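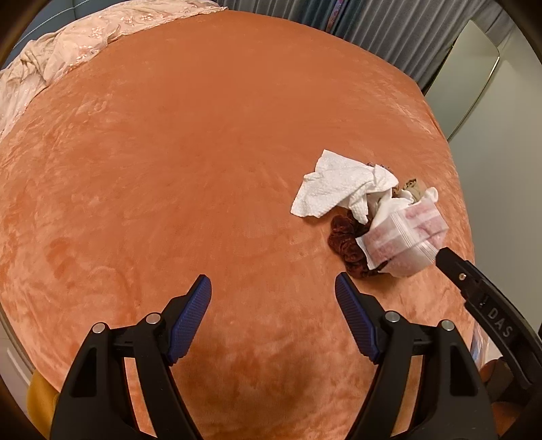 Page 9 of 12

Is Trernden worth finishing?

I'm six episodes in and the brother still hasn't come back from Linum. Does the salt war ever start? I liked the pilot a lot.
Zuzana Kadlec

2 answers

It starts in episode eight. Episode seven is slow - mostly the trial - but don't skip it, the letter matters later. The finale runs 90 minutes and the brother is in most of it.
Matúš Procházka

i quit after the wedding. Tudose was better and the same guy wrote it i think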